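Chapter 6
Racks, Drainage and the Order of Loading

Kanchan Bhatia
From Kitchen Work: Methods and Equipment (Arivum)

Contents of this chapter
6.1 The rack as a work station
6.2 Parts of a two-tier rack
6.3 Slots and the pitch of the dividers
6.4 Bowls on edge
6.5 Drinking vessels
6.6 Order of loading and unloading
6.7 Countertop, runoff and placement
Review work

Terms introduced: tier, divider, pitch, rail, contact line, nesting, runoff, foot ring, staging area

Before starting this chapter, students should have completed Chapter 5 (Hand Washing and Rinsing) and should be able to set up a wash station without supervision. Temperatures and detergents were covered there and are not repeated.

6.1 The rack as a work station

A dish rack holds washed items while water leaves them. It is also a staging area: items arrive from the rinse in one order and leave for the cupboard in another, and the rack has to serve both. Most faults seen in practical sessions come from treating the rack as a heap with a wire floor. A plate laid flat over two bowls holds a pool of water in its well, blocks the air to the bowls, and must be moved before anything else can be.

In this chapter, air drying means drying on the rack with no towel used. Towel drying is dealt with in Chapter 7. The two methods can be combined, but the loading rules are written for air drying, which makes the greater demand on spacing.

Three quantities govern the result: the angle at which an item stands, the area over which it touches the rack or a neighbor, and the free space on either side of it. Water runs off a steep surface and collects at the lowest point. Where that point rests on a rail, a drop is held between the two surfaces and dries last. The line or spot where the item meets the rack is called the contact line. A good rack keeps contact lines short, and a good loader does not add to them.

6.2 Parts of a two-tier rack

The single-tier rack is adequate for one or two people. Larger households, and kitchens short of counter space, usually do better with a second tier. The footprint stays nearly the same and the capacity goes up, though the upper tier drips on the lower one and this has to be allowed for in the loading order.
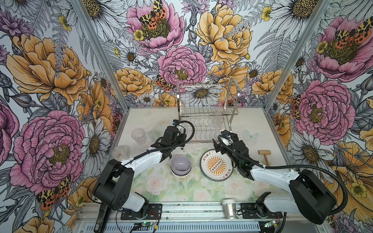
Figure 6.1 A two-tier dish rack: basket above, a row of upright plate dividers below, curved rails at the sides. A clear cup is in the lower section, at the right.

The upper tier is commonly a basket. It has an open floor and a low wall, and it suits items that stand on their rims. The lower tier is commonly divided. Its dividers are uprights set in a row, and the gap between one divider and the next is a slot. Side rails carry the upper tier and keep the two levels apart.

The clearance between tiers fixes the largest item that can be stood on edge below. Measure it from the floor of the lower tier to the underside of the basket. Do not measure to the top of the basket wall. For the Perrin training rack used in the exercises, enter the figure on Worksheet 6A before loading. Students who skip this step tend to find the limit with a dinner plate.

Transparent items need particular attention in any rack. A clear cup seen through wires or dividers is easy to miss, and it may be knocked by a plate entering the next slot. Place clear items where the hand does not have to pass over them, or load them last.

6.3 Slots and the pitch of the dividers

Pitch is the distance from the center of one divider to the center of the next. A narrow pitch holds flat plates upright and fits many of them into a short length. A wide pitch takes deep plates and bowls. Racks sold for general use have a pitch that is too wide for side plates and too narrow for soup bowls, and the loader makes up the difference by skipping slots.

The following rules apply to the lower tier:

Flat plates: one to a slot. All faces turned the same way.
Deep plates: one to every second slot.
Bowls: as many slots as the depth of the bowl requires, plus enough to leave a visible gap.
Lids: treat as flat plates unless the knob fouls the next slot.

Facing all items the same way keeps the spacing even. Two bowls placed face to face close off the air between them, and two placed back to back may touch at the foot rings. Either arrangement is slower than a row in which each bowl faces the back of the next.

Pitch was one of the variables logged in the Rurkcombe course kitchen, where students recorded 1,288 rack loads over the teaching year. The log is used again in Chapter 9, with the full table. For the present chapter it is enough to note the headings: item, slot, facing, time in, time out, and condition at the foot ring.

6.4 Bowls on edge

A bowl can be drained upside down or on its edge. Upside down, it occupies a full circle of floor, and damp air is held under it. On edge, it takes up a strip of the lower tier, and both surfaces are open. The edge position is preferred wherever the slots will hold the bowl steady.

Stability depends on three supports: the rim or wall resting below, and a divider at the front and back. A bowl that rocks when touched lightly has lost one of these. Move it along by one slot and test again. Do not steady it by pushing another bowl against it – the second bowl then depends on the first, and both shift when either is taken out.

Mixed sets are the usual case in a household. Bowls of different sizes and patterns share a row, and the loader sorts by size only. Put the bowls in a continuous order so that each can be reached without lifting another. Pattern and color have no bearing on drainage, although a printed interior can hide food residue that would be plain on white. Inspect printed bowls at the rinse, with the interior turned to the light. Small dark specks on a white interior should also be checked: a speck that moves under a fingertip is residue and the bowl goes back to the wash, and a speck that does not move is either a mark in the glaze or a chip.
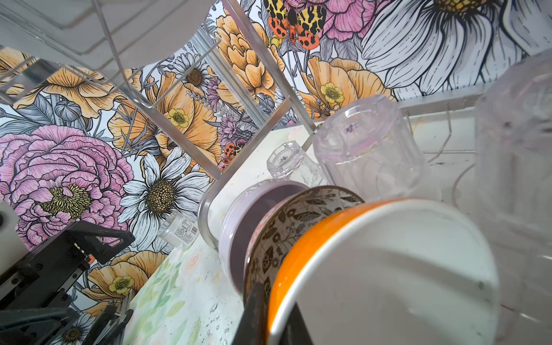 The foot ring is the last part to dry in nearly all cases. When a bowl drained upside down is lifted off the rack, tip it over the sink before turning it upright. Bowls drained on edge hold less water at the ring, but a deep ring with no notch in it will still keep a small amount on the lower side. A half turn partway through the drying period clears it.

Allow 30 minutes before the first check. Record the state of the rim, the wall and the foot ring separately on Worksheet 6B, using the terms wet, beaded and dry. Do not write "nearly dry."

6.5 Drinking vessels

Tumblers and cups go upside down on the upper tier. The rim should rest across the floor of the basket so that air can enter beneath it. A solid floor or a folded cloth seals the rim, and the inside then fogs and dries slowly.

Faceted glass drains less evenly than smooth glass, as water follows the edges of the facets. It also shows spots less readily, so the inspection has to be closer. Recessed bases collect water when the vessel is inverted. Tilt the vessel once over the sink before it is set down.

Tall tumblers are placed at the side of the tier and short ones toward the middle, within reach. Do not stack one tumbler in another on the rack. Nesting is a storage method and is taken up in Chapter 8.

Plastic cups are light and are easily tipped by the next item loaded. They may be set in the lower tier if a corner is free there.

6.6 Order of loading and unloading

Load the lower tier first, starting from the side farther from the sink. Then load the upper tier, again from the far side. The hand never crosses a loaded section, and splashes fall on items that have not yet begun to dry.

Unload in the opposite order of tiers: upper first, then lower. If the lower tier is emptied first, drips from above mark the shelf of clean ware as it leaves. The Zenico wall card posted at each station gives the same order in short form.

6.7 Countertop, runoff and placement

Runoff is the water that leaves the rack. It goes to a tray, to a mat or straight to the countertop. A printed or patterned surface makes standing water hard to see, and it should be wiped by touch, with a dry cloth drawn from the back toward the front.

Leave a hand's width between the rack and the wall. Paper wall coverings close to a rack need a splash panel or a greater distance. Small containers and loose lids should be kept off the counter beside the rack, where runoff gets under them.

Review work

1. Measure the tier clearance and the pitch of the rack at your station.
2. Load a mixed set of bowls in the lower tier and complete Worksheet 6B.
3. Repeat with every bowl upside down. Compare the foot rings.
4. Read Section 7.1 before the Wednesday practical.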